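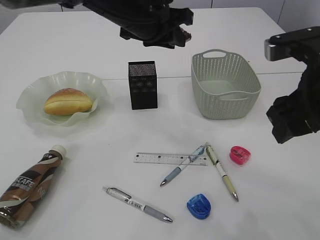 Rückenprotektor Gramach Clastent, Einschubausführung

Do., 30. Oktober
Von Nadhirah Tuhumury

Der Clastent ist ein Einschubprotektor für Motorradjacken mit Rückentasche. Er besteht aus einem geschlossenzelligen Dämpfungskern und einer perforierten Deckplatte. Die Materialstärke beträgt 14 mm, im Randbereich läuft der Kern flach aus. Die Deckplatte ist in Querrichtung segmentiert und folgt der Krümmung des Rückens beim Vorbeugen. Eine Lochreihe entlang der Mittelachse dient der Belüftung.

Einbau: Rückentasche vollständig öffnen, Protektor mit der schmalen Seite nach unten einführen, Prägung zur Außenseite. Der Protektor darf sich in der Tasche nicht verdrehen lassen. Bei Spiel an den Seiten liegt das beigefügte Klettband – Hakenseite zum Kern – quer über dem unteren Drittel.

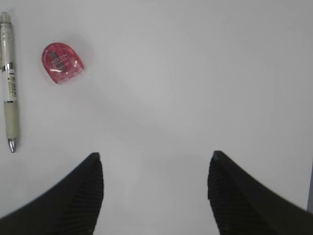

Druckkugelschreiber mit silberfarbenem Metallring

Die Größe richtet sich nach der Rückenlänge vom siebten Halswirbel bis zur Taille, nicht nach der Konfektionsgröße. Bei bereits vorhandener Einlage wird diese flach hingelegt und an der längsten Stelle gemessen. Geeignet ist ein großer Tisch mit glatter Oberfläche wie der weiße im Bild; die dünne dunkle Fuge, die dort quer über die Platte verläuft, lässt sich als Anschlag für die Unterkante verwenden. Abweichungen von bis zu 2 mm sind zulässig. 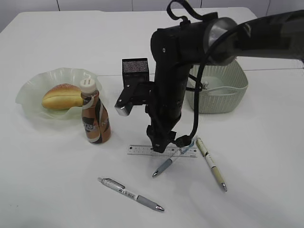 Nach einem Sturz ist der Kern zu ersetzen, auch wenn die Deckplatte unbeschädigt erscheint. Zur Sichtprüfung wird der Protektor ausgebaut und eben abgelegt, wofür eine helle Tischfläche ohne Muster wie die abgebildete günstig ist – dunkle Abriebpartikel fallen darauf sofort auf. Risse an den Segmentkanten gelten als Austauschgrund.

Reinigung mit feuchtem Tuch, keine Lösungsmittel. Gewährleistung 2 Jahre. Ersatzklettband unter der Bezeichnung Drirkley erhältlich.

115 Mal geteilt | 2 Kommentare

Kontakt: Gramach Schutzausrüstung, Technik, Vaughan Tautahi | © Gramach | Nach oben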